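From: Krešimir Hoxha
To: shelf-manipulation list
Date: Aug 14, 2022
Subject: Re: Two-stage grasp scoring on the snack shelf

Dear all,

thank you for the comments on the draft. I answer Kuldeep's message below his text, and I put the views from the Dirnitz shelf here first, so we all talk about the same set-up.
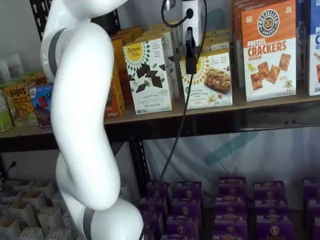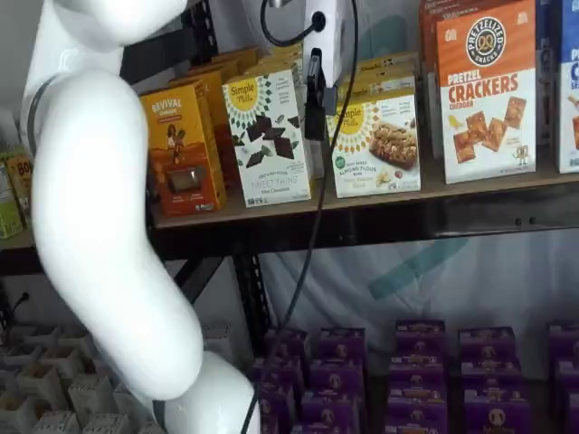
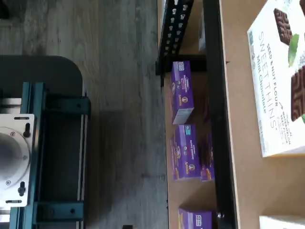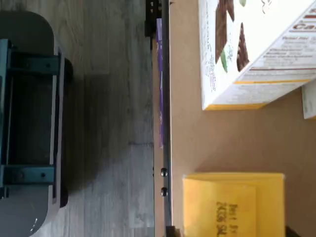
Why do we score every grasp two times and not only once?
The first score uses only the shape of the front face of the box, and it is fast. The second score looks at the neighbours and at the free space above the box, and it takes longer, so we compute it only for the best 40 candidates. With one combined score the planner was too slow for the shelf, and with the shape alone it liked grasps that push the next box over.

Kuldeep Bajpai wrote:
> I have read section 4 and I have two problems with it.
> First, you give 626 trials in the table but the text
> speaks of 471. Which one is right? Second, Colleen
> and I could not repeat the gain at Wemermont when
> the boxes stand close together. With wide gaps we
> see the same as you. Did you change the threshold
> between the two conditions?

Both numbers are right but the text is not clear, I am sorry for this. We ran 626 trials in total. In 471 of them the planner had two or more candidates left after the first stage, and only in these can the second score change anything. I will write this in the caption and also in the first paragraph of the section.

The threshold was the same in both conditions. But Biljana reminded me that we recalibrated the wrist camera before the close-together trials, and your copy of the Plututness code may still have the old calibration file. Could you please check this before we look for another reason? If the file is the new one, please send me the logs of your failed trials and I will run them on our side.

One smaller thing. Colleen asked if the labels can be shared. Yes, all 2595 labelled grasps will go on the server in September, when Biljana has finished with the duplicates.

Best regards,
Krešimir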